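4. Blank stone: the names wall at Brutow and its unfilled spaces

4.1 The arithmetic of the wall

The memorial on the ridge at Brutow was built to hold 2000 names and holds 1353. Visitors tend to assume that the difference is a statement. The guidebook sold in the ticket office calls the unfilled granite "a silence left for the unknown", and at least two published essays on commemorative architecture have taken the guidebook at its word, one of them at considerable length. The building file, kept in the district archive at Ivotwood, tells a less elevated story. The contractor quoted for stone in standard slabs, the standard slab took a fixed number of lines, and the design office rounded up to be on the safe side. A marginal note beside the quotation reads, in its entirety, "Better over than under."

We do not think the note disposes of the essays. A space left by a procurement officer can still be read as a silence by a grandmother standing in front of it with carnations, and it is her reading that brings people up the hill in the rain. What the note does is shift the question. If the emptiness wasn't designed, its meaning must have been supplied afterwards, and we can ask by whom, and when, and with what paperwork.

The paperwork is plentiful. The battle for the Rulita crossings lasted for most of one August and has generated correspondence ever since. After the unveiling, the memorial office received a steady flow of letters proposing additions to the wall, corrections to it and, in a handful of cases, removals from it. The office filed them by date of receipt in grey boxes and answered nearly all of them with the same paragraph, regretting that the list was closed. It was not closed. Names were added in two batches, both without ceremony, and the second was cut by a different mason in a noticeably narrower letter. Anybody who walks the wall from left to right can find the join, and the guides, who are paid by the tour, generally hurry past it.

4.2 The disputed entries

Of the names proposed by letter, 136 were marked by the office as "contested". The term covers a good deal of ground. Some were men who had certainly served at the Rulita and had just as certainly died elsewhere, of wounds or pneumonia, or in one case a tram. Some were civilians of the hamlet of Amaral, which was shelled by both sides with what the regimental diary calls "regrettable thoroughness". A number were duplicates created by spelling, the alphabet of the enlistment rolls and the alphabet of the families having never quite come to terms. And several belonged to soldiers who, on the evidence of later pension claims, had survived.

The last group is small but instructive. One veteran, listed on the wall from the first day, wrote to the office every year to point out that he was alive. The replies grew shorter. The final one thanks him for his continuing interest in the memorial. When he did die, at a good age and in bed, the file was stamped "resolved", and the entry, which had not been altered by so much as a chisel mark, became accurate in the only sense the office had ever asked of it.

The Amaral civilians present the harder case. The founding statute speaks of "those who fell in defence of the crossings", and the office held, consistently, that a person killed in a root cellar had not been defending anything. Relatives replied that the cellar was thirty paces from the eastern crossing and that the dead had at no point been invited to leave it. Both positions are tenable as grammar. The second seems to us to have rather the better of it as history, given that the brigade's own telephone line ran through the same cellar and was repaired there, twice, by a woman who is on neither the wall nor the signals roll.

4.3 What the families said

The letters show us what petitioners were willing to put to an office. To learn what they were willing to say otherwise, we carried out 10 interviews with members of petitioning families, all of them in Ivotwood or in the villages on the north bank of the Rulita. Eight were conducted by Zübeyde Tokgöz and two by Érica Andrade, who also transcribed the full set. Interviews were held in the participants' own homes, usually in the kitchen, and ran well over the time we had asked for. Participants set the order of topics. This had the result that our carefully piloted question about "commemorative expectations" was reached in only four of them, and in one of those it was answered by the participant's sister through an open door.

Figure 3. Kitchen table with checked cloth, bowl and fruit.
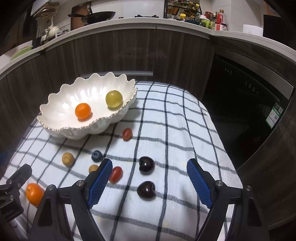 Three observations recur. The first is that families did not, on the whole, want the name on the wall so much as they wanted a reply. Participants could recite the office's standard paragraph from memory, including its punctuation, and several had kept every copy. One woman had received it in duplicate and regarded the second as an insult of a different order from the first. When we explained that the list had in fact been open during the years in question, the commonest response was satisfaction. It confirmed what had long been held in the household, that somebody down there was lying, and it seems to have been worth a good deal more to them than an apology.

The second is that the blank slabs were well known and put to use. Families with a contested name had picked out a place for it. They could describe the spot by its distance from the steps or by a flaw in the stone, and on the anniversary they left their flowers there and not beneath the existing names. Two families had settled on the same square of granite and had reached an arrangement about mornings and afternoons. The groundskeepers' log records these deposits as "flowers, unattributed" and orders their removal after three days. It also records that the order was seldom carried out.

The third concerns rank. The wall lists the dead alphabetically and without rank, an arrangement that official speeches at the site have praised as democratic. Our participants disliked it almost to a person. A sergeant's daughter observed that her father had worked hard for those stripes and had been robbed of them by a stonecutter. We had arrived with the scholarly consensus in favour of alphabetical equality packed in our bags, and we took it home again little used.

4.4 The anniversary and its rivals

Until recently the anniversary was marked on the ridge in August, with a band. The district then moved the principal ceremony to 18th December, the date on which the crossings were formally returned to civil administration, on the grounds that the summer calendar was crowded. It was: the Ivotwood plum fair falls in the same week and has better parking. The winter ceremony is short. The band's valves freeze, the wreaths are laid at speed, and the speeches, which in August had been known to outlast the shade, now come in under a quarter of an hour.

Families with contested names have continued to go up in August. We had expected to find this described as protest and were prepared to write about it as such. Participants described it as habit, or as the weather. One said that the dead of Amaral were killed in summer and she didn't see why they should be remembered in a parka. The two calendars now run side by side, an official one attended chiefly by officials and an older one that does not appear in the district's visitor figures, the ticket office being shut for the fair.

It would be easy to make too much of this, and the literature on vernacular commemoration has shown what can be done along those lines. The August gatherings are small. People talk about the road, the price of diesel and whose knees are worse. No one at the gatherings we attended read anything aloud. Yet the blank slabs are cleaner than the inscribed ones in August, and the district's maintenance contract, which specifies a wash in spring only, does not account for it.

4.5 Limits of the material

Two gaps in the evidence should be noted. The grey boxes are complete for incoming letters but not for internal memoranda, one shelf of which was lost to a burst pipe directly above it. We have found no reason to suspect the pipe. In addition, we were unable to interview any family that had petitioned for a removal. Three were traced. One declined by letter, one declined by telephone, and the third agreed, gave us excellent coffee, and talked for an entire afternoon about bees.

The case of the removals is therefore treated in Section 5 from the office's side alone, using the correspondence registers and the mason's invoices, which were kept in far better order than anything else in the archive.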